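Section 4: Getting your Humo dehumidifier settled in

By now you've got the box open and the filter clipped in, so we can get on to the part I enjoy, which is putting the thing in a room and letting it work. I've run the Tevell Humo in a damp basement and a small back bedroom, and I still follow these same steps every time I move it.

4.1 Picking the spot

1. Stand the unit upright and leave it alone for a few hours before you plug it in. If it rode home lying on its side, give it overnight. The oil in the compressor needs to run back down to where it belongs.

2. Find a flat, hard piece of floor. Carpet is okay if it's short, but on my shaggy bedroom rug the whole machine leaned and the bucket switch kept tripping (I spent an entire evening blaming the switch!).

3. Leave a good hand's length behind the back grille and more than that above the top vent. Curtains love to get sucked in, so tie them back.

4. Plug straight into the wall. No power strips, no extension cords.

CAUTION: Keep the unit well away from tubs, sinks and anything that splashes. Unplug it before you move it, even if you're only nudging it a foot to the left.
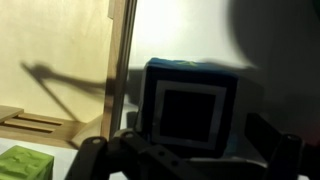
Can I leave it running when I go out for the day?

Sure, as long as the bucket is seated and the filter is clean. It shuts itself off when the bucket is full and just sits there with the red light on until you get home. For a long weekend I'd hook up the drain hose, and for a real vacation I switch it off and unplug it.

4.2 Setting the humidity

1. Press POWER. You'll hear the fan first, and the compressor comes in a few minutes later with a bit of a clunk. Mine has clunked since day one.

2. Press the droplet button until the display reads 60. That's a gentle place to start. You can always go lower once the room has had a few days.

3. Close the doors and windows. I know it feels backward when a room smells musty, but with a window open you're trying to dry out the whole neighborhood.

4. Check the display the next morning. My basement read 43 after its first week, a bit drier than I like, so I turned the setting back up and the electric bill thanked me.

Note: The number on the display is the air right at the back of the machine. If you want to know what the far corner is doing, put a cheap humidity meter over there. I use a little Bollico one and carry it around the house with me like a pet.

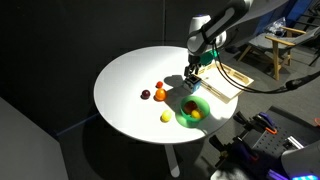

4.3 Hooking up the drain hose

1. Turn the unit off and slide the bucket out.

2. Twist the rubber cap off the drain spout at the back. It's stiff the first time. Put it somewhere you'll remember, you'll want it again if you go back to the bucket.

3. Push the hose on as far as it'll go and tighten the collar by hand.

4. Run the other end down to a floor drain. The hose has to slope downhill the whole way, with no loops or humps, or the water backs up and you get a puddle.

5. Pour a cup of water through the hose before you trust it. Then slide the bucket back in, or the unit won't start.

4.4 Keeping it happy

Rinse the filter every 500 hours, when the light comes on. Lukewarm water, no soap, and let it dry all the way before it goes back. Wipe out the bucket while you're at it, especially around the float, where the slime collects.

Comments

Manaia Grimshaw
The bit about the sloping hose saved me. Mine had one dip behind the washer and that was the whole problem.

Fletcher Tawhiri
Does the 60 setting work in a cold garage? Mine ices up.

Bevan Baxter
Fletcher, same with mine. I turn it off when it gets really chilly in there and start up again in spring.

Ruby-Lee Quinlan
Where do you get a new drain cap? The dog had ours.

Questions about this guide? Use the contact form | © Tevell owner guides | Updated Mar 31, 2025 | Back to top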